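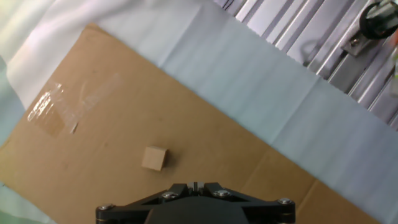 Greifer, Tisch, Kleinkram: unsere Einkaufsrunde in Bildern

Ich sammle auf dieser Seite, was wir für den Greifplatz angeschafft haben und was noch auf der Wunschliste steht. Zarmeena Pirzada hat mich im November gefragt, ob man so einen Platz auch aus einem normalen Werkstatttopf bezahlen kann. Kann man, aber man muss ein bisschen schieben (und die Preise für Alu-Profile vorher gut durchlesen!). Also: Bilder, Zahlen, und wo ich heute anders bestellen würde.

Greifer und Pappwürfel
Der schwarze Greifer mit den schmalen Fingerspitzen, davor ein kleiner Würfel aus Karton auf einem großen Stück Wellpappe. Für den Greifer gingen 3.217 Euro weg, der größte Einzelposten der ganzen Liste. Der Würfel steht bei mir unter »Prüfkörper, Pappe« und hat keine eigene Zeile im Budget bekommen.

Was in der Rechnung steckt
Angefragt hatte ich bei Bondumen und bei Rothe. Bondumen war beim Greifer günstiger, wollte den Adapterflansch aber extra berechnen, und damit war der Vorsprung fast wieder weg. Rothe hatte alles in einem Angebot, dafür drei Wochen Lieferzeit. Ich habe am Ende Rothe genommen, weil ich keine Lust auf zwei Rechnungen und zwei Pakete hatte.

Der Rahmen
Silberne Aluprofile mit Nuten, oben rechts im Bild zu sehen, mit einer schwarzen Rolle daran. Rollen würde ich immer gleich mit einplanen! Ich hatte sie erst gestrichen und dann doch nachbestellt, was uns noch mal 22 Euro Versand gekostet hat. Winkel und Nutensteine kamen von Brakevstead, da lohnt sich der große Beutel.

Unterlage und Verbrauchsmaterial
Pappe, hellblaue Abdeckung, durchsichtiges Klebeband: das sind die Posten, die man beim Planen vergisst und die dann jeden Monat wieder auftauchen. Ich rechne inzwischen mit rund 2 Prozent vom Gesamtbudget dafür. Wer lieber eine feste Matte kauft, spart sich das Nachlegen, muss am Anfang aber mehr hinlegen. Zarmeena ist für die Matte, ich bin noch unentschieden.

Noch offen
Ersatzfinger für den Greifer, ein zweiter Satz Schrauben und eine bessere Lampe. Von Bridwood liegt ein Angebot für Leihgeräte auf meinem Schreibtisch, das wäre für einen weiteren Platz vielleicht schlauer als Kaufen. Die Monatsrate klingt freundlich, die Kaution leider gar nicht. Sobald ich das durchgerechnet habe, trage ich die Zahlen hier nach. Und wer selbst gerade Angebote vergleicht: schreibt mir gern, ich schicke euch meine Tabelle!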